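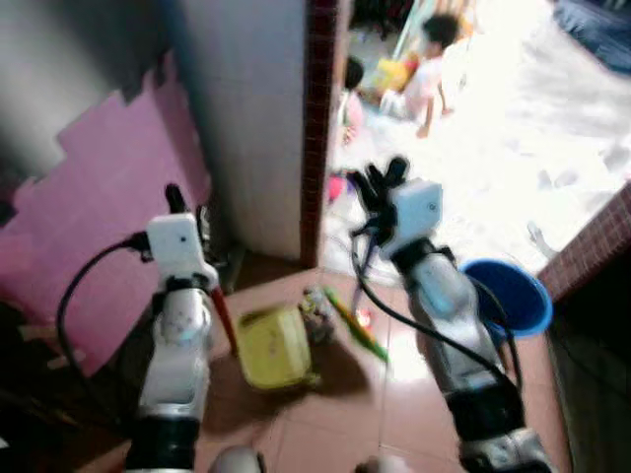 5 May 2025

Brinddale playroom, small tiled room. Toy storage and floor check.

Floor is reddish-brown tile, hard and cold underfoot in the mornings. No rug planned. Yellow plastic box stays as the main floor bin. Blue bucket is the overflow for long items that do not lie flat in the box, mainly the stick toys. The bucket tips when loaded on one side. Put something heavy and soft in the base, then recheck.

Pink foam mat on the left wall: keep. The stepped edge is untidy but covers the height where small children bump the wall. Two spots of adhesive were reapplied at the Flenance end. Left to cure overnight, do not pull at it.

Doorway to the bright room: toys migrate through in both directions. Tried sorting by room, gave up after six days. New rule – anything on the floor goes in the nearest container, sorting is done once a week.

Red-tiled ledge on the right is not a shelf. Hard toys fall off it onto tile and chip. Wipe down only.

Labels: Skisto sheet, about 6 left. Picture labels work better than words at this age.

To do
– weight for bucket
– felt pads under yellow box
– check adhesive again in July
– order 2 lids, same size as before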